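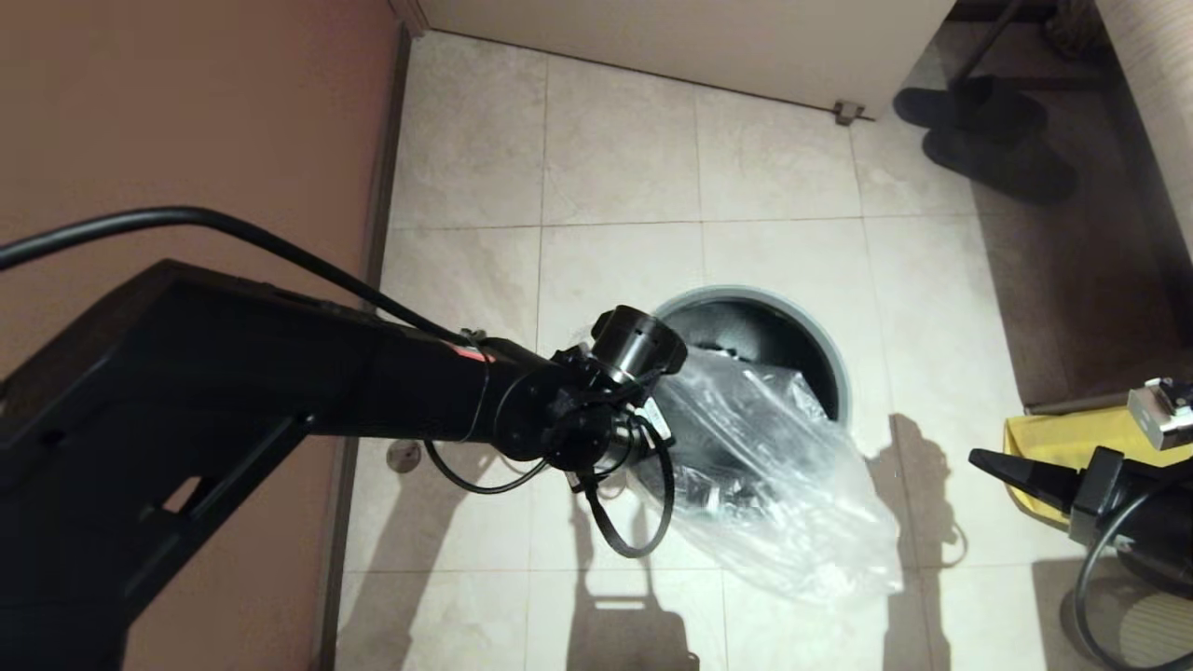

3.2 Teaching by remote control

Bag handling turned out to be our favorite task in the Plakine set, and the richest! An operator drives both arms by remote control and brings a plastic bag to a bin on the floor. We recorded 749 demonstrations this way and kept 700 for training.
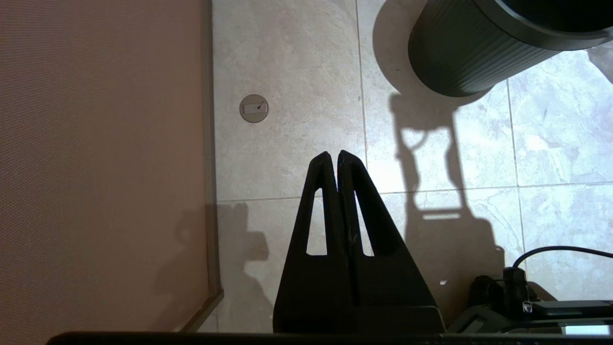 Operators were free to pause and line up again – those small corrections are wonderful training data, and we left them all in. Figure 12. Teleoperated bag task, head and wrist views.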